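Support > Action Cameras > Mounts and Recording > Solved Tickets

Search the tickets Enter a keyword or model Go

Ticket: Zindari chest camera stops recording on long rides, clips split in odd places

Status: Solved

Original report

I love this little camera, and I want to say that first because the rest of this is going to sound like a complaint! I've had the Zindari since February and it has been on nearly every ride with me, mostly the gravel loop out past Grermont and back along the river. Picture is crisp, the sound is much better than I expected with the foam cover on, and the one-button start works fine with winter gloves.

Trouble is, on anything longer than a short spin, it quits. No beep, no red light, it just goes back to standby. When I get home I have a string of clips, and the last one is always short and won't open. Card is a Cluvia, bought new with the camera. Firmware was current as of the morning I wrote this.

First things tried

Formatted the card in the camera (not on the computer). Same result on the next ride, stopped after 40 minutes.

Turned off the wireless link to the phone. I had high hopes for this one, because the link does eat battery. The ride was lovely, and it stopped again, a bit past the bridge.

Swapped to the spare battery, fully charged. Stopped with more than half the battery left, so power was off my list.

Left it recording on the kitchen windowsill with the same settings, plugged in. It ran all the way until the card was full. That got me excited, because now there was a difference to chase: sitting still was fine, riding was not.

Reply from support

Great notes, thank you, the windowsill test saved us a lot of back and forth. Please try the following and write down what you find:

1. Open the card door and look at the gasket. Clean it with a dry cloth.
2. Push the card in until it clicks, then press lightly on the door before you latch it.
3. Set the bit rate to Standard.
4. Record a ride on a different mount if you have one.
5. Send us the log file from the MISC folder on the card.

Update, log file

Found the log! I had no idea the camera kept one, and it is surprisingly readable once you get going. There were 261 lines for one ride, and right before the stop there were two that said CARD WRITE RETRY and then CARD LOST. Every earlier ride I had saved on the computer ended the same way. 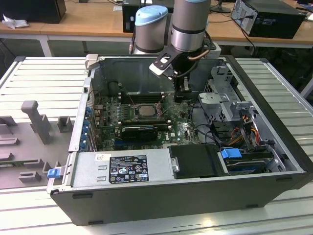 gravelmitten

So the next evening I did all five steps in order. Gasket was gritty, cleaned it. Card clicked in fine. With the bit rate on Standard the camera lasted longer but still dropped out on the rough stretch, and I was starting to see a pattern: it always went on washboard, never on pavement.

Step 4 was the winner. I have an old Sârbu handlebar clamp with a rubber sleeve, so I moved the camera off the chest plate and onto that. Whole loop, one continuous set of clips, every one of them opens. I did a little dance in the garage.

Then I put it back on the chest plate to be sure, and it quit again at the first cattle guard. Looking closely at the plate, the lower tab presses right on the card door. Every hard bump pushes the door in, and I think the card gets nudged just enough to lose contact.

Reply from support

Wonderful detective work. Your plate is the first version, and the lower tab was shortened on version 2. We're mailing you the new one at no charge. Until it arrives, please stay with the handlebar clamp. You can go back to the High bit rate, the card is fine.

Last update

New plate came and the tab clears the door with room to spare. I've put almost 1,200 minutes of recording on it, High bit rate, wireless link back on, plenty of washboard, and there isn't a single CARD LOST in any of the logs. The early morning footage with the fog on the river is the best I've ever shot. If you have the same problem, check which plate you have before you buy another card! The version is molded on the back, under the strap slot, in very small print.

Happy to have this one closed.

Filed under: Action Cameras, Chest Mounts, Memory Cards, Recording Stops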